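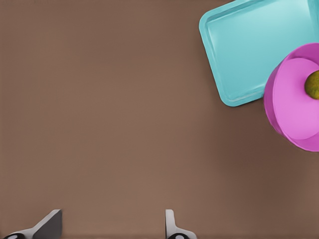

Dana Whitlock
Study Coordinator, Closulero Project, Cordeiro Lab, Skastcombe

Wanted: patient adults to move a simulated lime

The Closulero project is looking for people to drive a pair of simulated robot arms and help us find out how much a person needs to see in order to do something simple. Past participants have described the work as "soothing," "maddening," and "like parking a van using a periscope." All three are welcome back in spirit, though we can't enroll them again.

No experience with robots is needed. We would prefer that you didn't have any. People who have used robot arms bring habits with them, and the habits turn up in our data wearing a fake mustache.

What we are studying

There are a lot of ways to teach a robot to pick things up, and many of them start with a person doing the job by remote control while a computer keeps notes. The robot then learns from the notes. If the person hesitated, bumped the tray, or spent a long while creeping up on a piece of fruit as if it might bolt, the robot learns that too.

Our question is where the hesitation comes from. In Closulero, everything happens in simulation: two arms, a brown table, and a few props. You may be given an overall view of the table, or a close view with the gripper fingers at the bottom and whatever happens to be beyond them. In some trials you get more than one view. In others you get one, and it may not be the one you would have picked.

From the close view, the bowl and tray can sit far off in a corner, partly out of sight, while most of your screen is tabletop. The sensible thing to do then is turn the wrist and look. In our pilot, many people did not do the sensible thing. They drove toward where they remembered the bowl being, with great confidence. We would like to know whether practice fixes this, whether a second view fixes it, or whether it is simply how people are.

The pilot did give us one result we trust. People who were told to stop and look around before reaching made fewer corrections later in the same trial. They also told us afterward that looking around had slowed them down. Their logs disagreed with them. This study repeats that comparison with more people and a duller set of instructions, so that nobody can guess which group we are rooting for.

What you will do

You will come to the Ostham building for four sessions, each lasting two hours including breaks. You sit at a desk with a screen and a pair of hand controllers. There is no physical robot in the room, so you can't break one, and we can't let you shake hands with one either.

The first session is mostly practice. You will learn to move each arm, open and close the grippers, and turn the wrists without tying your own in a knot. After that, each session is a run of short trials. A line of text tells you what to do, such as putting the lime in the bowl, and you do it, or you press the button marked "Give up." Please use the button. A trial that ends in an honest surrender is useful to us, and a long one spent chasing fruit out of pride is mostly useful to whoever is waiting for the room.

Some trials begin with the arm pointed at a part of the table where there is nothing to pick up. These are fair trials and they can be finished. The software has not frozen. We mention it because the pilot produced a steady stream of visits to the front desk.

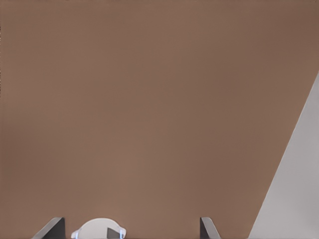 Who can take part

You need to be 18 or older, able to sit at a screen for the length of a session, and able to use both hands on the controllers. Glasses are fine. You should be able to tell pink, green, and blue apart, as the written instructions use colors to name things.

Please don't apply if simulated motion on a screen makes you queasy. The close views move when the wrist moves, and the wrist moves when you do, so there is no one else to blame.

We can't take students currently enrolled in a course taught by anyone in the lab. Gamers may apply. You will probably be quick at the controllers, and we will probably be insufferable about reminding you that speed isn't scored.

What you get

Payment is up to $200, depending on how many sessions you finish. You are paid for every session you attend, including any you leave early. Giving up on trials does not lower your pay, and neither does dropping the lime. There is coffee. The lab makes no claims for the coffee.

At the end, you can ask to see your own recordings next to the overall view of the same trials. Most people enjoy this more than they expected to — you get to watch both arms at once, with the whole table laid out and everything you were hunting for in plain sight.
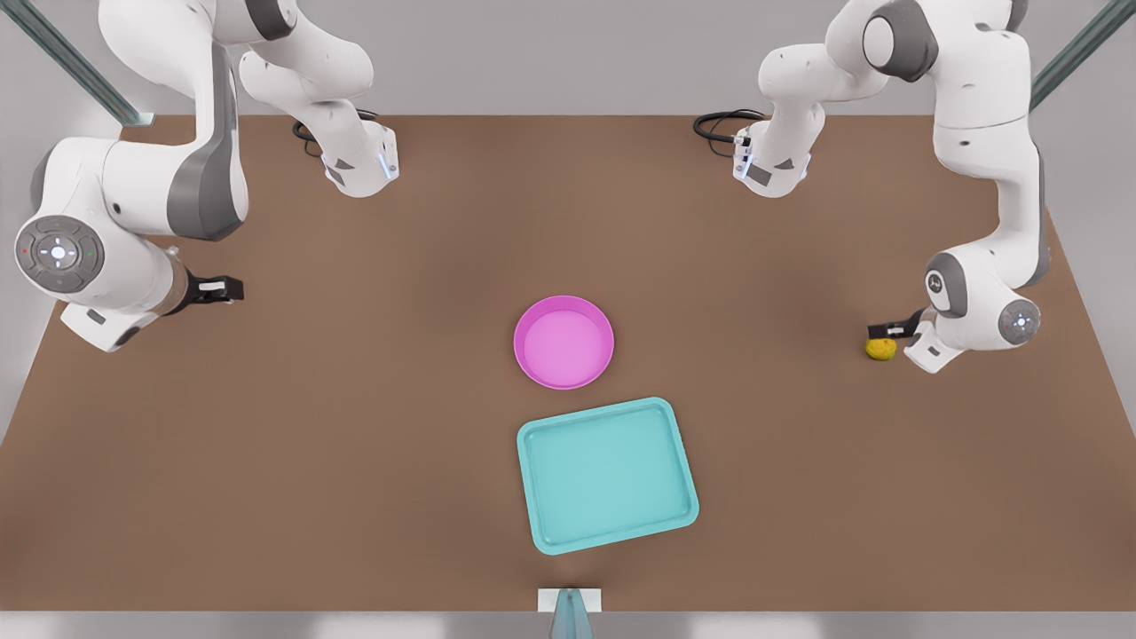

It is a humbling few minutes, and we keep a box of cookies nearby for it. You may also ask for a copy of your movement data, should you want to know exactly how far your left hand traveled in the service of science.

What we keep

We record controller movements, what was on your screen, and your answers to a short set of questions after each session. We don't record your face or voice. Your name is stored apart from everything else, and you can withdraw your data until all of your sessions are complete and the files have been merged. The consent form says this at greater length and with fewer jokes.

How to apply

Fill out the short form at the Ostham front desk or ask for it through the Cordeiro Lab contact page. Put "Closulero" in the subject line. Applications close 14/12/2021, and sessions start after the winter break. All four sessions need to fit within six weeks, so please look at your calendar before you tell us you are wide open.

If you are chosen, you will get a list of session times to pick from. If the study fills up, you will go on the waiting list unless you ask us to leave you off it.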